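How do you teach a robot to tidy up?

Hi! I'm one of the people who teach robots at Rikex, and I spend a lot of my day playing with toys. Best job ever.

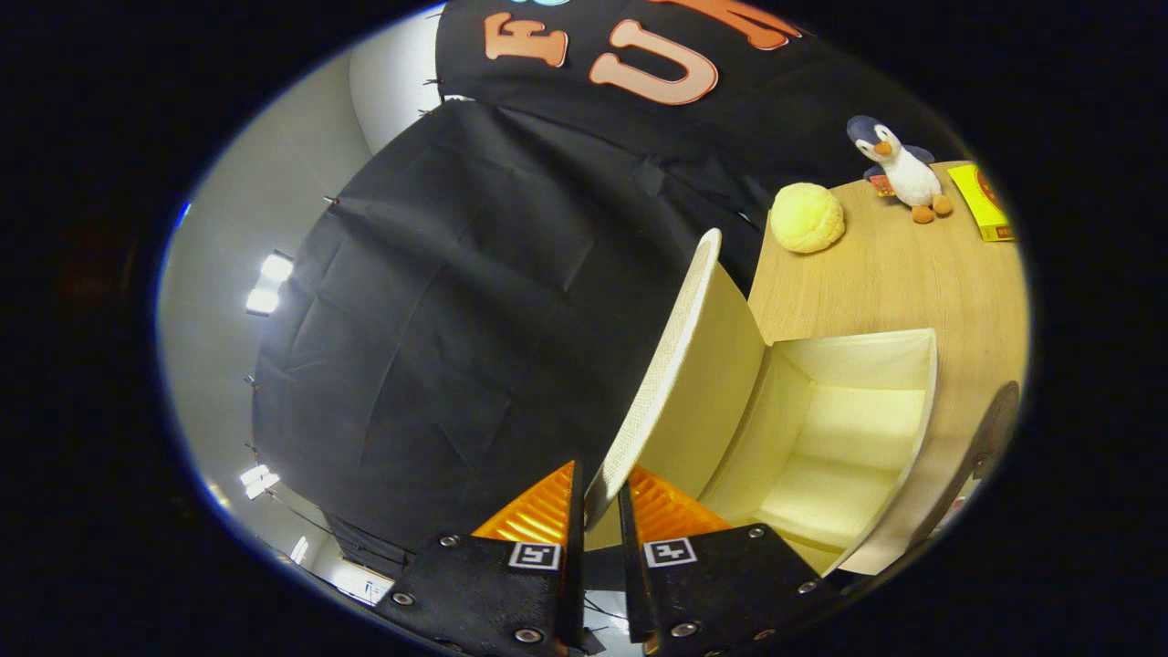
A penguin, a melon-bread-shaped plushie and a storage bin, seen from my gripper's camera.

You probably learned to put your toys away by watching somebody else do it (and maybe by being asked a few hundred times!). A robot can learn by copying too, but it needs heaps of examples. My job is to make them.

I use a gripper that I hold in my hand. It has two fingers with bright orange ridged pads on the ends, and when I squeeze the handle, the fingers close. Squish! There's a camera on it as well, so everything I do gets filmed from right behind the fingers. One try at a job, from start to finish, is called a demonstration. We just say "demo".

See the little black-and-white squares on the fingers? Those are markers. A computer can find them in the video and work out how far apart the fingers are. That's handy to know when you're picking up something soft, like a penguin.

So what makes a good demo? Mostly, going slowly. When I started I was way too fast, and my colleague Ľubomír Vondráček kept telling me to pretend I was moving underwater. I still do that in my head.

The other trick is to keep changing things. If the penguin always stood in exactly the same spot, the robot might only learn about that one spot! So I move the toys, I turn the bin, I swap the colours around. On a good day I can record 140 demos before my arm turns to jelly.

After that, a computer program looks through all the demos and hunts for patterns. What did the camera see? What did my hand do next? Bit by bit it gets better at guessing the next move, and then we let a real robot arm have a go. Our arm is called Emov. On its first try it dropped a toy 6 times in a row, so back I went to make more demos.

Try it at home: grab a pair of kitchen tongs and one favourite soft toy, and move it into a box using only the tongs. Now put the toy somewhere new and do it again. Did your hand move the same way?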